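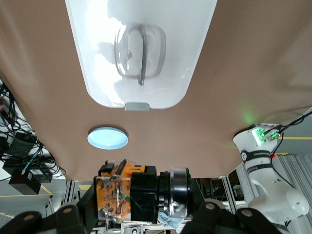

Elspeth Imrie writes that before she signs any purchase order for a two-arm cell she asks the seller one thing: how long until a new person can change the task without calling him. With the Karkano kit the seller told her four days. She considers this answer optimistic, and after our trial I agree with her.

Unit 6. Evaluating a ready-made kit: the Karkano bench cell

Please read these notes before the session on 24th November and bring your own laptop. The price list from Bollico is on the course page, I do not repeat it here.

6.1 What is on offer

Karkano is sold as a package for small laboratories. The buyer receives two light arms, the grippers, the wrist cameras and the control software, which has the name Rurkby. Bollico is the distributor and makes the installation. The service contract is a separate offer and it is paid yearly. Many buyers forget this line when they compare with other kits.

6.2 Our trial

We let the cell run the same pick-and-place task over several weeks in November. In total it made 3,913 attempts. From these, 1,177 were made with the standard settings and the remaining ones after we had changed the grip force. Do not mix the two groups in your report! Last year several students did this and their tables were not usable.

The log files are in the folder "Luik", sorted by day. One file holds up to 192 attempts. If a file is shorter, the operator stopped the run by hand, and the cause is written in the first line.

6.3 Points for your review

Cables. Check how the cable of each wrist module is guided when the joint turns to its limit. The manual gives one page to this subject and in my opinion it should give five.

Gripper. Write down which screws you must open to replace a finger, and how long the change takes you the first time.

Software. Rurkby saves a task only when you press Store, also if the window says "updated". I lost one afternoon with this.

Support. Bollico answers by e-mail in two working days. Telephone is only for contract customers.

6.4 Homework

Write one page, addressed to a laboratory head who has money for one kit only. Say if you would buy Karkano with the contract, without it, or not at all. Submit by Friday noon.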